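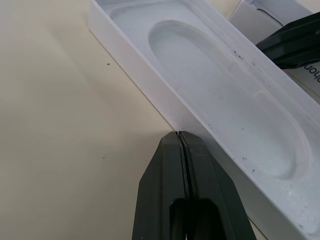
Molded tray on the table.

Lotulley mail-in phone trade: my review
December 2018

I've sold old phones every way there is — parking lot meetups, the kiosk at the mall, a cousin — and I finally gave Lotulley a shot because they pay for the shipping both ways if you don't like the final offer. Short version: I'd use them again for a phone in good shape, and I'd skip them for anything with a crack.

You type in your model on their site, answer maybe a dozen questions, and get a quote that's locked for 17 days. The questions are decent, but "light wear" and "normal wear" are separate choices and I still couldn't tell you the difference. I went with normal. Sillitz, who I used in June, makes you upload pictures of all the corners, and that took me most of an evening!

The mailer comes flat with a foam sleeve and a prepaid label. The label was a pain. It's the kind that wants to stick to itself, and the tracking number is printed so small I read it off with my phone's zoom. Drop-off was at the shipping counter in Villanueva, in and out, no line.

Then the waiting. Their page says "received" pretty quickly and then just sits there, with no bar and no email. Mine sat for nine days before I got the inspection report, and the offer had dropped $37 for battery health. I was annoyed, but they showed the reading, and Kendeo had quoted me less than that to begin with, so I took it.

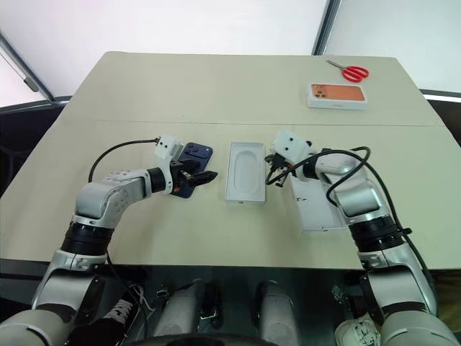
One reader wrote in to ask if the original box bumps up the offer, and added that Kendeo gave her a few extra dollars for hers. Lotulley doesn't pay a cent for it, and neither does Sillitz as far as I know. Keep it if you might sell privately someday.

Payment hit my account the next morning. Sign out of everything before you mail it, and write down your serial number too — I had to dig through old emails for mine.

Four stars out of five.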